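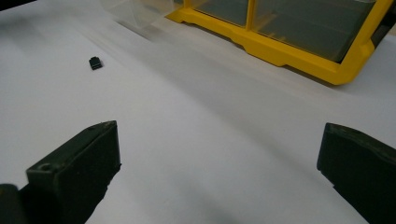 White tabletop, brighter toward the left.

27th August

Second round on the Konitby matte coating. Pametow's sheet still says it "resists marking from everyday drinks." Resists for how long, and which drinks? Renu wrote to ask in March and got the same sheet back with a new cover page.

Sanded both test boards to 400 by hand, wiped down, two coats on each. Adeel did board A, I did B. His is smoother, which annoys me, but I don't think it matters for stains.

Black tea, turmeric paste and beet juice, one spot of each per board, left under watch glasses. Tea came off with a damp cloth. Beet left a faint pink ring on B and nothing I can see on A. Turmeric is still there on both, and dish soap only spread it. Maham thinks it will fade by the window. Maybe. I've heard that about every yellow stain in this shop and I'd like to see it happen once.

Gloss readings make no sense. The meter gave me a lower number after cleaning than before, then a higher one when I turned the board end for end. Jawad says it needs calibrating. He said so last time too, and the tile is still missing from the case. Not writing those numbers down.

Coating used: 266 g out of the can, going by the scale. The sheet would have had us at nearly 325. Either we're going on thin or their coverage figure is generous. I lean toward the second, but should check film thickness before I say so to Lodhi.

To do: find the calibration tile. Ask Uzma if the old Zuvumia can is still good, for a side-by-side. Leave the turmeric spots alone.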